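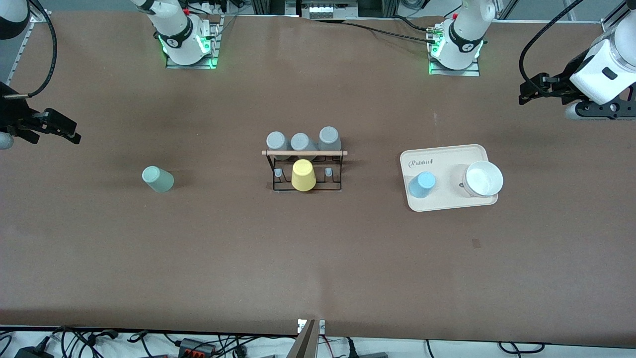

Drying and Storing Cups on a Wire Rack
Apr 12, 2021
Filed under: Kitchen, Dishes, Small Storage

Cups hold water longer than plates do. A plate stood on edge sheds most of its water in the first few minutes. A cup turned upside down on a flat towel traps humid air inside, and the rim sits in whatever has run down the wall. A wire mug rack lifts the rim clear of the surface and lets air in from underneath.

These notes cover racks used on a counter or table, with ordinary ceramic cups.

Choosing the rack

Measure the counter depth first, then the widest cup including its handle. Wire racks are sold by the number of positions, and that number assumes a narrow cup. A rack listed for six will often take four or five of the wider kind. Coated black wire hides water spots better than chrome but chips where cups are dropped onto it. Inspect the coating at the joints twice a year. Bare steel at a joint will rust and leave an orange ring on a pale glaze.

Racks with a wooden crossbar are easier to lift when loaded, but the bar should not sit in standing water. Wipe it when you wipe the counter. An unfinished bar takes a thin coat of food-safe mineral oil every 2 months or so. Let the oil soak in overnight and buff off the remainder before putting cups back.

Of the racks used for these notes, the Stasside had the stiffer base and the Netivis the wider spacing between positions. The Netivis rocked slightly on an uneven table until a felt pad was put under one foot.

Loading order

1. Tall cups go to the back. They are harder to reach over than to reach past.
2. Put matching cups in one row. A set of gray cups along the back leaves the front for the odd one, and the odd one is usually the cup in daily use.
3. Place each cup upside down with the rim fully supported or the wall resting on a peg. A rim that bridges only one wire will tip when its neighbor is removed.
4. Leave a finger's width between walls. Glaze against glaze chips, usually at the rim.
5. Load from the center outward. A light rack loaded from one end can lift at the other.

Do not lay a wet cup on its side and leave it. It rolls, and water pools along the lower wall. If there is no free position, stand it on a tray until one opens.

Using a tray beside the rack

A small tray next to the rack handles the pieces that do not fit: bowls, wide cups, anything with a foot too broad for the wire. Use one with a raised edge and rounded corners, as square corners collect residue. One cup and one bowl is a full load for a small tray. A bowl can overhang the edge a little if its foot is completely on the tray; if the foot is over the lip, move it in.

Printed trays need more care than plain ones. Lettering under a clear coat is safe with a sponge and dish soap. Scouring powder will dull it, and so will the rough side of the sponge. The Cluto melamine tray tested here went through 147 hand washes with no change to the print.

Protecting the table

Brown kraft paper or a plain table cover is adequate under a rack for a short job such as sorting a cupboard. It marks easily and should be replaced when it does. For daily use, put a silicone mat under the feet. Wire feet will dent a softwood top in a few weeks, and the dents do not come out with sanding unless the finish is stripped as well.

Cleaning the rack

Once a week, take everything off and wash the rack in hot water. Run a bottle brush along the pegs and the underside of each joint. For scale, soak the wire parts for 17 minutes in equal parts white vinegar and water, then rinse. Keep the crossbar out of the vinegar. If the bar is screwed on, remove it. Ehlers racks use a push fit that loosens when removed often - leave that one in place and soak from the base up only.

Dry the rack with a towel before reloading it.

Drying times

At normal room temperature, a cup on open wire took nearly 3 hours to dry completely at the inner base. Cups with a deep recess in the foot hold a ring of water there when inverted. Tip them once or blot with a cloth corner before stacking or shelving.

Replacement felt pads are sold in sheets. Cut them slightly smaller than the foot so that the edge does not wick water.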